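Working Rules for a Kitchen Table Shared With a Gripper

These tips come from my own practice in Drirkia, where I teach kitchen tasks to robots with a hand-held gripper. I cook at home too, so many of the rules are the same ones my grandmother had, only with more screws. I wrote the first version in September for new colleagues, and it became longer after every mistake.

Before you start

Wipe the table and let it dry fully. Put your appliances down before the food, and look where each cord is going. A cord should lie flat and never cross the place where your wrist turns. If it is too long, make one loose loop and fix it with a soft tie. Do not wind it tight around a warm appliance.

Keep one set of things for the gripper and one set for eating. Food which was touched by the fingers does not go back to the kitchen. We write "not for eating" on the box with a thick marker, also when the food is fresh and looks very good. People get hungry at four in the afternoon and they do not ask.

Measure dry goods on a scale, not with the eye. My full container of rice weighs 859 grams with the cover on, and I write the weight again at the end of the session. If the number is lower and the waste bowl does not explain it, some rice is on the floor or inside the appliance, and I look for it before anybody plugs something in. 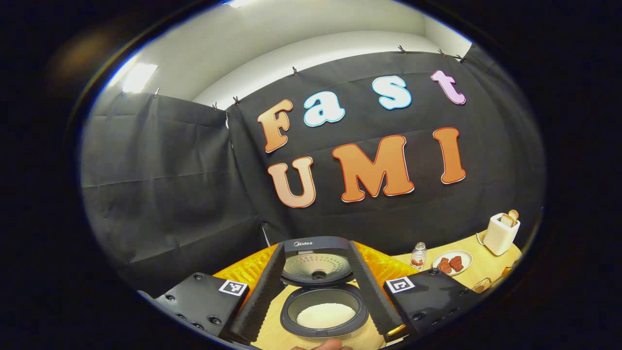 Rice cookers need the strictest rules of all, I think, and they are the appliance I am asked about most. Open the lid by its button and let it go up by itself; do not pull it with the fingers of the tool. When it stands up and back, as on this black Midea, the perforated plate under it is in the open and it is easy to hit when you come in from above. So come in low and from the front, then stop for a moment over the pot. With white grains in a black bowl you see well how much is there. Practice this with dry rice and the plug out of the wall. When you change to real cooking, the hand with the tool stays away until the steam is finished, and then you wait 12 minutes more.

Care of the fingers

Ridged pads hold well but they keep everything: starch, crumbs, oil. Use a soft brush along the ridges, then a damp cloth, then a dry cloth. No dish soap with perfume, it leaves a film and the next cup slides. Dorix wipes are good for the flat plates. I do not use them on the pads.

Check the screws with your thumb when you begin and when you stop. A loose one will fall into the food sooner or later. If a screw is missing, throw away the food and search for it.

Keep the square markers clean and flat. A drop of sauce on a marker can spoil a whole hour of work, and you notice it only in the evening.

Toasters and other hot things

A toaster is treated as hot until you held your palm near it and felt nothing. Take the bread out with the gripper only when the lever is up and the plug is out. Never push a finger of the tool into the slot to get a broken piece - turn the toaster over the sink when it is cold.

Glass bottles stand back from the edge by the width of one hand. If one breaks, all open food on that table goes to the bin.

Writing it down

Our notebook is from Maihi, the one with hard covers, because the soft one drank a cup of tea. Each line has the task, the food, the weight and the initials. After a session of 80 repetitions you will not remember which one had the dropped spoon, so write it at once. The last line in my notebook now is number 1453, and it says "lid closed too early, repeat."

Spare brushes and ties are in the drawer marked Clellaritz. Please put them back dry.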